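Subject: Re: Making up the spare bed

> Is the beige sheet the right one for the back room, or does that take
> the 178 cm one? I have 2 left in the cupboard.

The beige one is right. It's the pale Vastora sheet.

1. Put the sheet on first and smooth it towards the wall. The other linen waits until this is flat.
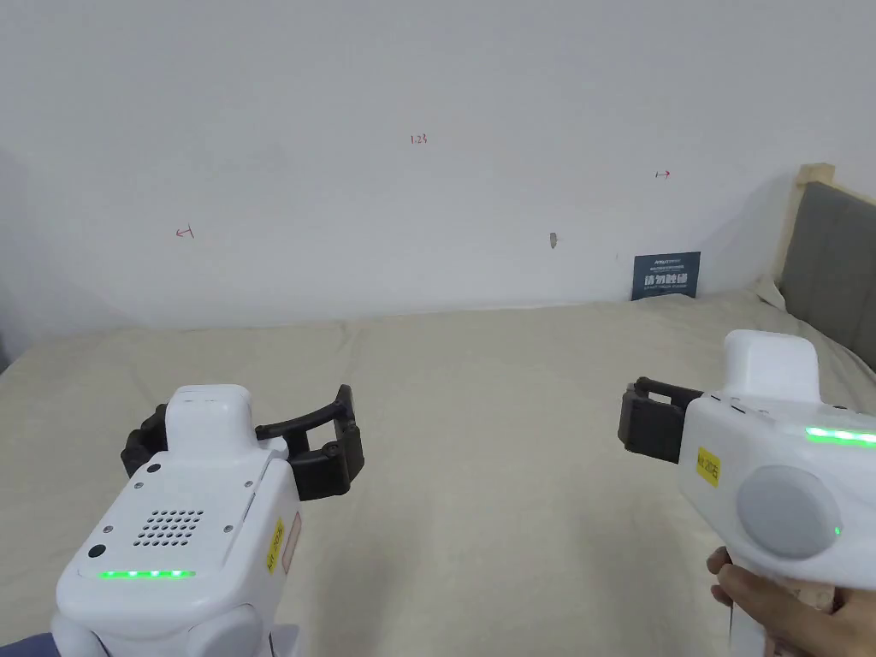 2. Add the blanket, then the pillows. Spare cases are in bag 7 on the landing.

Keep the 178 for the front room. If either has gone thin, tell the list and I'll order more in April.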